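School backpack

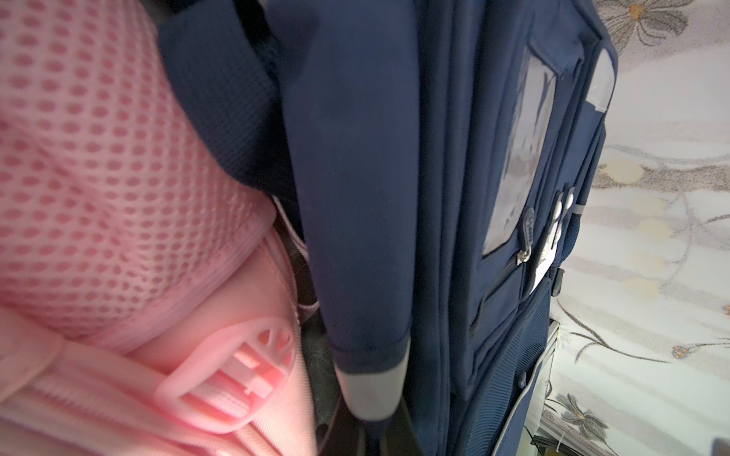 Last changed: 2 Sep 2025 by Leen Hakim

A school backpack, also called a book bag or schoolbag, is a bag carried on the back by students to move books, paper, lunches and other items between home and school. It has two shoulder straps and one or more compartments, most often closed with a zipper.

History

Before backpacks were common, students in many countries carried books in their arms, in a satchel, or tied together with a leather or cloth strap. Backpacks were mainly used by hikers and soldiers. In the second half of the 20th century, lighter nylon bags made for day hikes became popular on college campuses in the United States, and younger students later took them up as well.

In Japan, many elementary school students carry the randoseru, a stiff leather or imitation leather bag derived from a military pack.

Construction

Most school backpacks are sewn from nylon or polyester, sometimes with a coating on the inner side to slow the passage of water. Canvas and leather are also used. The back panel usually contains foam. On many models it is covered with mesh, which lets air move between the bag and the wearer. The straps are made longer or shorter by pulling webbing through a plastic adjuster.

Some bags have a chest strap or a waist belt. Rolling backpacks have wheels and a pull handle, and generally weigh more when empty than bags of the same size without them.

Weight and fit

Advice on how much a child should carry varies. A limit of 10 to 15 percent of body weight is often given, though studies disagree on whether heavier loads cause lasting back pain. Heavy items are usually packed close to the back, and both straps are worn.

In the Madisport school district, a survey led by Tahmineh Yazdani weighed the bags of 523 students. It found that 34 percent carried more than the district's suggested limit. The district later allowed students to keep a second set of textbooks at home.

School rules

Some schools require clear backpacks so that the contents can be seen. Others ban bags from classrooms and have students leave them in lockers.

See also

Satchel
Messenger bag
Randoseru
Pencil case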